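README: Muvutik stapler and staple notes
14 Sep 2024
By Theresia Thaler
Print this page | E-mail this page

Welcome, and thank you for opening the readme before the spreadsheet! Muvutik is a collection of written notes on ordinary desk staplers and the staples that go into them. It grew out of a long-running habit in our office in Gistthorpe of writing down which stapler had jammed, what was in it when it jammed, and what finally got it going again. Jonas Fuchs typed up the old cards and I have kept the file tidy, more or less, ever since.

What you get

There are 1009 notes in the main file, covering 39 staplers. Each stapler has its own number, and the number stays with it for life, even if it moves to another desk or loses its cap. The numbers start at 1 and there are gaps, so please don't renumber them to make them look nicer (I did this once and it took a whole weekend to put right).

The files are:

staplers.csv: one line for each stapler, with body color, cap color, any label on the arm, and where it normally lives
staples.csv: one line for each box or carton, with the size as printed and whether the strips inside were whole or broken
notes.csv: the notes themselves, in the words of whoever wrote them
spelling.txt: the words we agreed to spell one way, mostly so that searching works

How the columns are filled in

Body color is the color of the larger part of the stapler in daylight. We use plain names. "Light gray" and "white" caused more discussion than you might expect, and the rule we settled on is to hold a sheet of printer paper against it and go with gray if there is any doubt.

Label is copied exactly as it reads, numbers included. If the small print can't be made out, we copy the large print and put a question mark after it. Please don't fill in what you think the maker meant. A number on a stapler's arm might be a sheet count, a model or something else, and we would much prefer the bare number to a good guess.

Position is how the stapler was sitting when the note was written: flat, on its side, or on end. People leave staplers on end all the time, and Hartmut Voß asked for this column years ago, for which I am still grateful, as it has become the one I use most.

Strip condition applies to staples only. "Whole" means full rows, still stuck together. "Broken" means anything shorter. A carton that has both is "mixed."

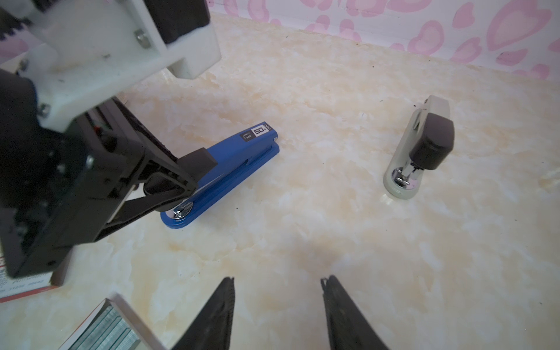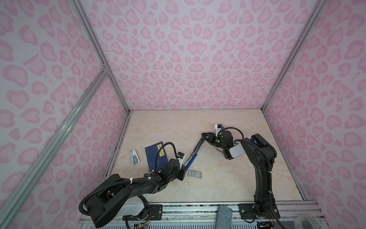
First picture: the blue stapler with "50" on its label, the light gray one with the black cap on end, and staples in their carton. Second picture: the marble-patterned work surface and the pink leopard-spot walls.

Known gaps

Heavy-duty staplers are thin on the ground, with only 4 in the list, and there are no electric ones at all. Long-arm staplers were left out at the start and then let in halfway through, so the early notes won't mention them. Roughly 20 notes have no stapler number. Seraina Zwahlen and I went through them one rainy afternoon in November and matched what we could, and the rest we left blank.

The word "jam" covers too much. In the older notes it can mean a bent staple in the mouth, a strip stuck in the track, or a spring that has come off its hook. Newer notes say which. If you want to compare old with new, treat all three as one thing.

Box sizes are copied from the outside of the box. Strips do get moved from one box to another in a busy office, and we have no way of checking every one.

Using and adding to it

Please use the notes for whatever you like, and mention Muvutik by name if you pass them on. If you would like to add your own, start with one stapler and write a few notes on it before sending anything. Octavio Guzmán at our Prendden office reads all new entries, usually within the month. He will write back if a color or a label looks odd to him, so do keep the stapler within reach until you hear from him.

Corrections are very welcome, and small ones too.

Contact: Theresia Thaler, Gistthorpe | Copyright Gisler | Back to top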